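# Chapter 7: Picking Up Something That Matters

Up to now your arm has been moving foam blocks. If you worked through Chapter 6 you have a gripper that opens and closes when told, a base that no longer rocks, and a notebook full of numbers that meant a great deal at one in the morning. Well done! Foam is a kind teacher, though. You can squash it, drop it or put it down a finger's width from where you meant to, and it will never complain.

In this chapter we swap the foam for a desktop processor and ask the arm to carry it from a tray to the open case of a computer. I love this job. The part is small, flat and stiff, it has a right way round, and the place it belongs is a shallow square with a metal frame about it. Nearly everything a home-built arm gets wrong will show itself somewhere along that short trip, and you will learn more from one afternoon of it than from a month of foam.

## What you will have by the end

- A tray that holds each part in the same spot every time
- A pair of fingers shaped to take a processor by its sides
- A "hover" position above the socket, taught by hand and stored
- A slow, repeatable lowering move that stops when it meets something it didn't expect

You won't need a new arm. The one I use throughout is Lemia, the same machine whose wiring we tidied in Chapter 3, and she is built from parts you could carry home on the bus. The gripper is the Bratu pattern from Chapter 5 with longer fingers. If you built the Ollari wrist instead, everything still works, but read the boxed notes on reach before you cut any metal.

## Use a dead computer

Please do this first. Find an old desktop that no longer starts, and a processor to match its socket. The workshop at Markel, where most of this chapter was worked out, keeps a shelf of them under the stairs, and your own shared workshop very likely has something similar. Office machines are ideal. The cases are roomy, the side comes off easily, and you can lay the whole thing flat next to your arm.

Unplug it from the mains and leave it unplugged for the whole chapter. Don't open the power supply. There is nothing inside it that we want, and it can hold a charge long after the lead is out. Leave it bolted in place, because the weight helps to stop the case sliding.

Now look at where the cables run. Loose wires are the enemy of a moving wrist! Lemia spent a whole evening in November politely tugging at a fan lead while I hunted for a fault in the code. Tie back anything that can be tied back, and for the rest, plan a path that comes in from the side with the least clutter.

## The tray does half the work

Beginners put their effort into the arm. I did too, for far too long. Then I printed my first proper tray and most of my troubles went away overnight.

A good tray has walls, pockets and ridges that leave each part only one place to sit. Then the arm doesn't have to search, and you don't have to write any code for searching. Your first tray need only have a single pocket. Make it a little larger than the processor, slope the top edges inwards so the part slides down into place, and leave gaps on two opposite sides for the fingers. Forget those gaps and you will have a beautiful pocket holding a part that nothing can pick up. (I have three of these. They make decent coasters.)

Fix the tray and the case to the same base. I use slotted aluminium extrusion for this, and so do most of the people who have built along with me. It is straight, it bolts together with one key, and when you want to shift the tray along by a hair you loosen two bolts and shift it. If the tray stands on one table and the case on another, somebody will lean on one of the tables.

## Fingers for a flat part

A processor should be held by its edges, with nothing touching the contacts underneath. That rules out the wide foam-block pads from Chapter 5. What you want is a pair of narrow fingers that come in from either side and stop.

Three things to get right as you shape them:

1. **The tips must be parallel when closed on the part.** If they meet at an angle, the processor tips up like a seesaw. Check this with a piece of card cut to size before you risk the real thing.
2. **The grip must be light.** Start at the lowest force your motor will give and raise it one step at a time until the card stays put during a slow move. Then go up one more step and stop there.
3. **The bolts must stay clear of the board.** Work out which bolt head will come lowest when the wrist is tilted, and measure from that one.

Your measurements will differ from mine. On Lemia the motor takes a number from 0 to 1,021, and the card was steady at 231, so that is the setting you will see in the listings. Treat it as a starting point for your own tests.

## Teaching the hover

The hover is the position in which the part hangs just over its socket, square to it, with nothing touching. We teach it before we teach anything else. Once the hover is good, picking up is easy and so is going down.

Move the arm by hand with the motors slack. Bring the empty gripper over the socket, crouch until your eye is level with the board, and look along it from two sides. Save the position, drive away, drive back, and look again. The arm will return to a slightly different place, and that small difference is what we shall spend the first half of the chapter measuring. I find it gripping stuff – you will start to feel where the slack in your own machine lives.

Repeat this at least ten times and write each result down. In a later section we run it up to 400 times without stopping, which sounds dull and turned out to be the most exciting night I have had in a workshop.

## Before you read on

Set up your tray and case on a shared base. Cut your card to the size of the processor. Open the retention frame on the socket and make sure the lever is well out of the way of both fingers. Then run the arm from the tray side to the case side with the gripper empty, at a quarter of your usual speed, and keep your hand near the stop button.

When that goes smoothly, let it carry the card. When the card goes smoothly, you are ready for the real part. 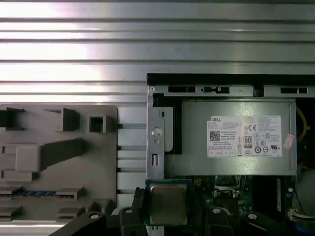

— *Hubert Pichler*

Section 7.1 starts with the hover, a processor between the fingers and the socket waiting below. Keep your notebook open at a clean page.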